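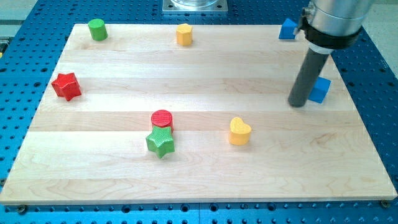 Arwel Pugh told us after his first week that he had expected to be bored, and that by the second afternoon he was arguing with his own sentences: should he write "push the heart left" or "move the heart a little to the left"? Both are good. We want people who ask such questions.

## Operators wanted for the Simadum collection

Furow is looking for 6 persons to help us gather examples for a learning system that moves blocks on a board when it is told to in plain words. The work is in our room at Lowther, second floor. It starts in October and is paid by the hour.

### What you will do

You guide the arm by hand controller. The arm does not pick anything up. It has one rod, and with the side of this rod you push the blocks over the wood. A session has a list of tasks, for example:

- bring the red star next to the green cylinder
- separate the red cylinder from the green star
- push the blue cube toward the middle of the board
- make a line from the yellow blocks

Each task is one recording. When you have finished it, you write one sentence in English that says what you did. Then you press the save key and go to the next task. If a recording goes badly, please save it also and mark it as "missed". Missed pushes are useful for us, and your pay does not depend on how many are good.

Later in the project you will work in pairs. One person speaks the instruction, the other moves the arm, and after each half hour you change places. The speaker may correct the operator during the movement ("a bit more to the right, stop"). These corrections are what the second part of Simadum is about.

### Hours and pay

A session is 2 hours with a break in the middle. You can take up to three sessions in a week, mornings or afternoons, but not two on the same day. Our goal for the whole group is 3111 saved recordings. When the goal is reached the collection stops, and everybody is paid for the sessions they have already booked.

The first session is training. It is paid the same as the others. In it you will make 50 short pushes which we do not keep.

### Who can apply

You must be 18 or older and able to see the difference between red, green, blue and yellow. You should write simple English without much help; it does not have to be your first language (it is not mine). Experience with robots is not needed. People who have worked with our earlier recording program, Jutedance, are welcome, but they must do the training again, as the keys have changed.

You will sit for most of the session. Left-handed operators can ask for the controller on the other side.

### What we keep

We keep the video of the board, the positions of the arm and your sentences. In the pair sessions we also keep your voice. Your name is stored separately and is not given to other groups.

### How to apply

Write to Tekle Gebremichael at the Furow office before July 1, 2023. Please tell him which hours are possible for you, and add three sentences of your own that ask somebody to move one block on a table. A CV is not necessary. He answers all letters, but in the summer it can take two weeks.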